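Brillby Skills Center Opens Suturing Course to Clinics Outside the City

BRILLBY, February 16, 2024 – The Brillby Skills Center will open its wound closure course to nurses, physician assistants and junior doctors from outside clinics starting in June. Until now the course has been offered only to staff at the center's own teaching hospital.

The course runs for 3 days and covers simple interrupted stitches, spacing, knot tying and thread trimming. Each group is limited to 24 people. Registration costs $200 per person and includes practice materials and lunch.

"Most of the people who write to us want more time on the basics," said Mi-kyung Kwak, who directs the course. "They can close a wound. They want their knots to sit flat and their edges to meet without being pulled too tight. We spend the whole first day on one stitch."
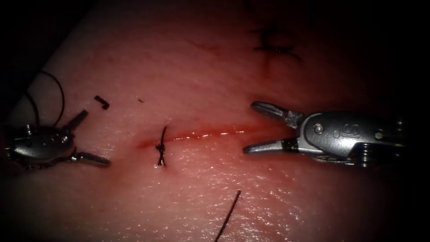 Gyu-bin Seo

A single interrupted stitch crosses the line of the cut, and its knot is tied a little to one side of it. Knot placement is covered on the first afternoon. Participants learn to keep the knot off the wound line and to leave thread ends long enough to grip when the stitch comes out.

The second day moves on to longer cuts and to curved and uneven edges. Participants work in pairs and check each other's spacing with a ruler before an instructor looks at the row. The third day is for review – each person closes three practice wounds and gets written notes on all of them.

Widad Nseir, a senior instructor at the center, said the notes have been the most requested part of the course. "People take them back to work and go through them with a supervisor," she said. "We started with a half-page form and now it is two pages."

The expanded course will use the renovated second-floor room in the Khumalo Building, which has 12 benches with adjustable lamps. Parking is available behind the building on Wirken Street.

Registration opens on the first Monday in March. Clinics sending four or more people may ask for a separate group date. Participants should bring a photo ID and closed-toe shoes. Gloves, gowns and thread are provided.

Press contact: Si-woo Um, Brillby Skills Center, extension 2826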